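Visiting the Navell polling office, 26 June 2019

I had wanted to see how an opinion survey gets made ever since the March one on how Kistville feels about its neighbors across the border, and Mariama Ackah was kind enough to let me sit in for a whole morning (and feed me, too!). 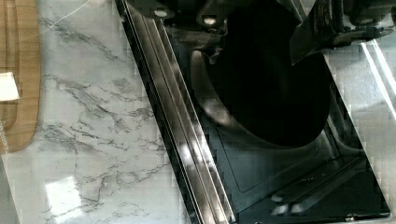
On the phones

The callers had 475 numbers to get through and 251 finished interviews by the time I left, which pleased everybody. Salamatu Zakaria let me listen to 2 of them. One gentleman wanted to talk trade for half an hour — she steered him back so gently I doubt he noticed.

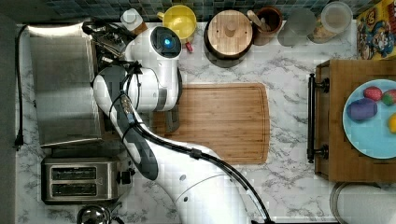 After that we went over the wording of the question on foreign aid, and Kobina Sulemana read me three older versions of it. I liked the second best. The results go out next month.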